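The road to the old Quintanilla tannery ends at a gate, and Maxine Sheehan was waiting there with a thermos when I arrived. She has spent nine years collecting papers about this place, and in November the county will put a bronze marker on the wall beside the road. The text was finished last month.

"I had 60 words," she told me. "You try to put a whole working life of a town in 60 words. I wrote it again and again, and every time somebody important fell out."

The tannery was opened in 1871 by two brothers who bought hides from the ranches in the valley. They took oak bark from the hills above the creek and ground it in a small mill, of which only the stone floor remains. At the best time there were 184 vats under one roof. Leather went down to the coast by wagon, and later by the narrow railroad, until the fire of 1909.

I asked how she knows the number of vats so exactly. She smiled at this question. The insurance map gives one number, she explained, and the newspaper gives another, much larger.

"The newspaper wanted to sell newspapers," she said. "The insurance man wanted to know what would burn. I believe the insurance man."

For the marker she worked together with Dong-hyun Bae, who read the old deeds in the county office and found that the company paid 910 dollars for the land and the water right together. This price didn't go on the marker. Sheehan wanted it there, but it would have cost her the sentence about the bark peelers, and she chose the peelers.

"They lived up there in tents for the whole spring," she said. "Some of them are in no book at all. One line in bronze is not much — but it is one line." 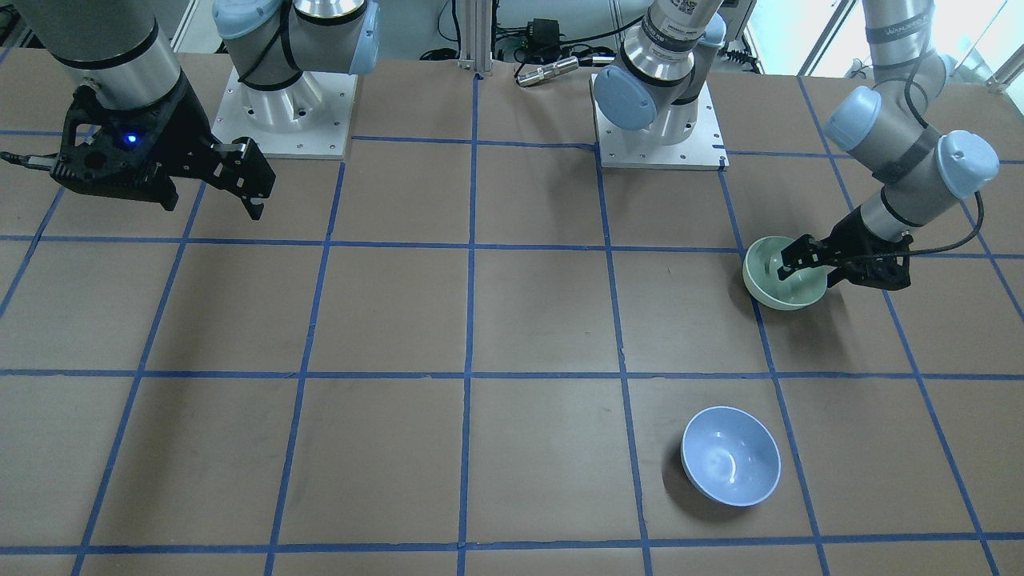
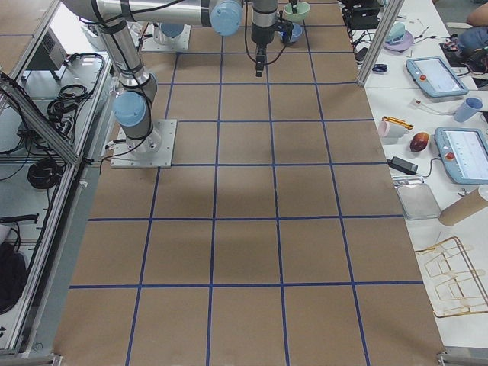
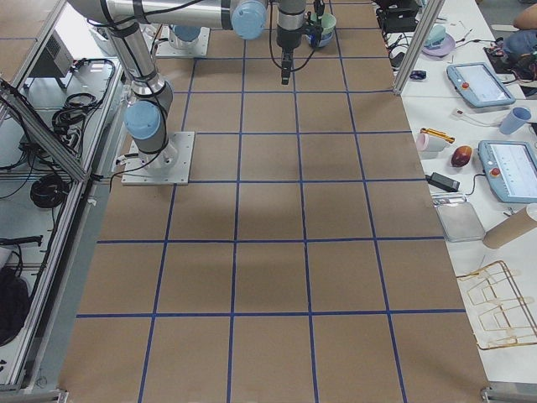
Trudy Wihongi thinks the marker should say more about the creek, which ran brown below the tannery for almost forty years, and where the families downstream had to dig wells. She wrote two letters to the county about it. Sheehan has read both of them and doesn't disagree.

"She is right about the creek," she said. "I had it in the third version. Then they told me the title and the date count as words also, and I lost it."

There is now a plan for a printed sheet, to be kept in a box near the gate, where the creek and the wells will have their own paragraph. Wihongi has agreed to write it. Sheehan will add a copy of the insurance map.

We walked along the north wall, the only one which still stands to its full height. It has 4 iron rings at the level of my shoulder. I supposed they were for horses, but Sheehan believes they held the ropes of a drying frame, and she showed me how the iron is worn on the upper side. She has not found any paper that proves it, so the rings are also not on the marker.

Before I left, I asked if she was satisfied with the text. She poured the last of the coffee and thought for a while.

"I would change the second sentence," she said. "But it is already at the foundry."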